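**FOR IMMEDIATE RELEASE**

**Caredden Primary School moves all classes to a shared inquiry timetable**

CAREDDEN: Caredden Primary School will place all 11 of its classes on a shared inquiry timetable from the start of Term 2. The change applies to the school's full enrolment of 294 students, from Foundation to Year 6, and follows a trial in the junior building during Term 1.

Under the new timetable, each class has a fixed inquiry block on Tuesday afternoon and a second block placed by the classroom teacher. Topics are drawn from questions the children have raised in class and recorded on the room's question wall. Teachers match each question to a curriculum outcome before it is approved for a block. Questions that can't be matched stay on the wall and are looked at again at the next planning meeting.

"Teachers here have followed children's questions for years, but it was left to each room to find the time," said principal Zineb Alaoui. "The timetable sets the time aside and records what was taught in it. A student who changes class mid-year will have a record that goes with them."

**How topics are selected**

Questions are sorted into four strands: living things, materials, places, and people and events. A class may work in one strand for up to three weeks before moving to another. The limit was added after the trial, when two junior classes spent most of the term on insects and did not reach the materials outcomes set down for their year level.

Each topic is planned on a single page known as the Kundov sheet, named after the street on which the junior building stands. The sheet lists the question in the child's own words, the curriculum outcome, the vocabulary to be taught, the equipment required and the form in which students will show their learning. Completed sheets are filed by strand and can be reused by other classes.
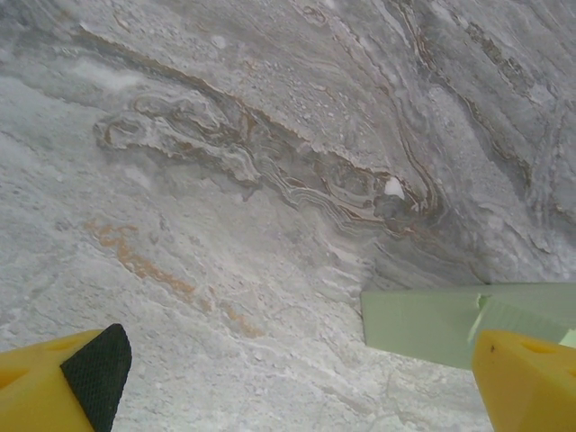
The materials strand begins with observation and description, and no testing is carried out in the first session. Students compare two surfaces and write down what they can tell by looking alone, using a word bank prepared for their year level. A flat, pale green sheet lying on grey stone with folded cream and brown veins would call for "plain", "patterned", "speckled" and "curved" at Year 1, and for "uniform", "mottled" and "banded" at Year 4. Students in Years 5 and 6 are also asked to mark each statement as an observation or an inference. Handling and testing follow in the second session.

**Results of the trial**

The trial produced 46 completed planning sheets. The materials and living things strands made up the larger share, and the places strand was the least used. Teachers reported that places questions were harder to resource on site, and the school has set aside two local excursions per year level to deal with this.

Written work from the trial was marked against the school's existing writing scale. The school will not publish comparisons with earlier years, as the tasks differ in length and purpose. Work samples will be kept and marked again at the end of Term 4 by teachers from outside the student's own class.

Curriculum coordinator Hatem Mahrous said the most common problem in the trial was the time taken to set up and pack away.

"A block that starts at 1:50 has to be teaching by 1:55," Mr Mahrous said. "We've moved the trays, cut down the number of items in each one and put the equipment list on the outside. Rooms that did this in the trial got through the planned session. Rooms that didn't were running over into home time."

**Staffing and rooms**

All 18 teaching and support staff have completed two planning workshops held in the school library. Support staff will be rostered to the junior classes for the Tuesday block and to the senior classes for the second block wherever the timetable allows.

Work that needs a large floor area or a sink will be held in the El Sherbiny Room, next to the library. The room can be booked by one class at a time and is closed to bookings during assembly rehearsals. Cutting and collage work may be done in classrooms, where offcuts are to be sorted by colour and returned to the paper and fabric tubs for further use.
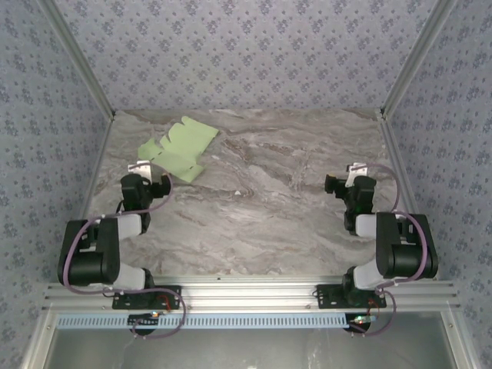

**Assessment and reporting**

Inquiry work will be reported under the relevant learning areas in the usual mid-year and end-of-year reports. It will not carry a separate grade. Families will be able to see the planning sheets for their child's class on the school's parent portal from Week 3, together with the question that started each topic.

Students may present their learning in writing, as a labelled model, as a recorded talk or as a chart. At least two of the four forms must be used by each student over the year. Adjustments for students with learning plans will be noted on the planning sheet and agreed with families in the usual way.

**Home learning**

There is no set homework attached to the inquiry blocks. Children may bring in questions from home, written or drawn, and place them in the box outside the office. Items from home should be named and must fit in a school bag. Glass, food and live animals can't be accepted.

**Next steps**

Stesden Primary School will send two teachers to observe the Tuesday block in Week 5 and is considering the planning sheet for its own middle years classes. A review of the strand limits and room bookings will be presented to the Caredden school council in Term 3.

**About Caredden Primary School**

Caredden Primary School is a government school for students from Foundation to Year 6.

**Media contact**

Hatem Mahrous, Curriculum Coordinator, through the Caredden Primary School office. Interviews can be arranged on school days between 8:30 am and 3:30 pm.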